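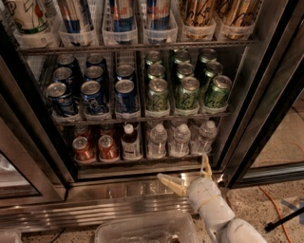

Why do corner shops keep closing in villages that say they want one? Mostly because the people who live there do their main shopping somewhere else and use the village shop for what they forgot.

Morena Caputo has heard this put to her many times, usually by customers holding a single pint of milk. She has run the shop in Otenlow for 12 years, the last two of them on her own. Before that it belonged to a couple who sold mainly newspapers, tobacco and birthday cards, and before that it was a butcher's. The hooks are still in the ceiling of the back room.

Otenlow has over 2000 residents, a primary school, a pub that opens four evenings a week and a bus that goes to the market town and comes back in the middle of the afternoon. On paper that should be enough to keep a small shop going. Caputo's accounts say it is enough in a good year and not quite enough in a bad one.

"People think it's the supermarket that does the damage," she says. "The supermarket has been there since before I came. What changed is the delivery van. It comes to the door now, so they don't even pass me on the way home."

Her day starts at half past five, when the bread and papers arrive. The school run brings the first rush, then there is a long flat stretch until lunch. From three o'clock she sells sweets, crisps and cold drinks to children and their parents. After six it is wine, ready meals and parcels. The parcels pay very little for each one handled, but she would not give them up. A person collecting a parcel will often buy something else, and some of them had never been in the shop before the parcel service began.

Electricity is now her second largest cost after stock. The chillers and freezers run day and night, and when her fixed contract ended in May the monthly bill went up by more than she was paying herself. She turned off one freezer and stopped selling frozen vegetables. A few customers complained. She asked them when they had last bought any.

Sixteen miles away in Curnik the shop closed, stayed shut for two winters and then opened again under a different arrangement. It is owned by the village. Residents bought shares, with a minimum stake of £20, and put in £3000 towards the first order of stock on top of the money for the lease. Nobody gets a dividend. The manager, Ornella Bianchini, is paid a salary and has one part-time assistant.

Bianchini worked for a supermarket chain for most of her career and is blunt about what she found when she arrived. "They had stocked it with what they thought a village shop should have," she says. "Chutney. Four kinds of honey. I sold one jar of honey in the first month and threw out a lot of cheese."

She cut the range by a third, gave the space to basics and set the price of milk, bread and eggs close to what the large stores charge. The margin on those is thin. She makes it back on coffee, greetings cards and hot pasties, which she buys in from Dusora, a small bakery on the coast road. The honey is down to one kind.

The question of wholesalers comes up with every shopkeeper you talk to. Small shops can't buy direct from most manufacturers, so they join a buying group or order from a cash and carry. Both women use Santoro, a regional wholesaler with a depot near the motorway. It has a minimum order, and in quiet months that can be hard to meet. Caputo sometimes splits a delivery with the pub. Bianchini has asked whether the two shops could place a joint order, but the lorry covers them on different routes and so far the answer has been that it can't be done.

Rate relief helps. A shop that is the only one in a small rural settlement may pay reduced business rates or none at all, depending on its size and where it is. Otenlow's falls inside the rules. Caputo says that without it she would have closed already.

What neither shop can easily fix is staffing. Caputo has taken five days off in the past year, and spent two of those doing the VAT return. Her daughter helped behind the till until she went to college. Bianchini's assistant is leaving in the summer, and the job has been advertised in the window and the parish newsletter with one reply so far, from someone who could only do mornings.

There is a public meeting in Otenlow on 7th April to discuss whether the village should follow Curnik and buy the shop. Caputo called it herself. She would like to stay on as manager if the plan goes ahead – the regular wage appeals to her – but she says she would also be content to hand over the keys. The lease has until next spring to run, and the landlord has told her he would consider turning the building into a house.

She has put a notice about the meeting on the counter beside the till, and another by the parcels. The hall is booked from seven, and Bianchini has agreed to drive over and bring her accounts.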